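Theda Mühlbauer
6/23/25

Snack shelf day. We stock the break room at Culley from one big order, and it was my turn to put it away. Posting how I do it, mostly so Gwawr has it in writing when she takes over.

1/ Everything used to go in the cupboard in the boxes it came in. People opened the front box and left the ones behind it. In January I threw out a bag of crackers older than the cupboard door.

2/ Now it all goes in plastic baskets with slots in the bottom. Crumbs fall through and you can wipe the shelf in one go. Solid tubs collect dust in the corners and I gave up on them.

3/ Big flat bags go in first, lying down. Smaller packets go on top. If you do it the other way the big bag slides off every time somebody reaches in.
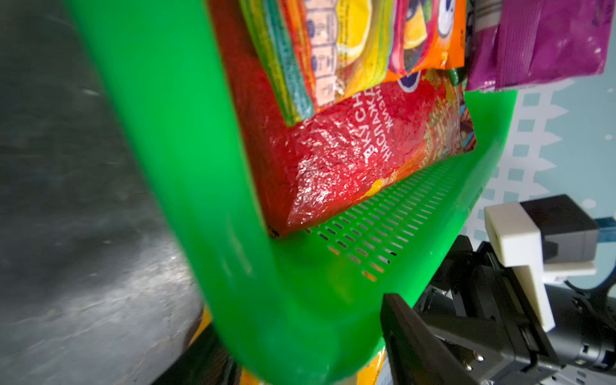

4/ I don't sort by flavor anymore. Lemon things used to have their own basket and it was always either full or empty. Mixed baskets go down evenly and people find something they didn't know they liked.

5/ Imported snacks: I can't read half the labels, so I look for the date and write it on a strip of masking tape. Day first, then month on most of them. Gwawr, please check this, I got it wrong twice last winter.

6/ Anything with under 3 weeks left goes in the basket by the kettle. It's usually gone by Thursday.

7/ Foil bags that don't fit can hang from a clip on the rail. Don't push them down into a basket – the chips end up as powder and then no one wants them.

8/ The order runs to 12 baskets if you fill them to the rim. I stop a bit below that so they slide under the shelf above without catching.

9/ Somebody asked about the Görtz bins, the ones with lids. We had them upstairs. The lids were off within a day and ended up behind the fridge, so I'd save the money.

10/ Gwawr Maddocks asks what to do with singles left over from a multipack. Top of any basket, loose. Recycle the outer wrap.

11/ Still to do: the drinks shelf, and the drawer with the tea. The tea drawer is going to need its own thread.

© 2025 Theda Mühlbauer | Contact | Back to top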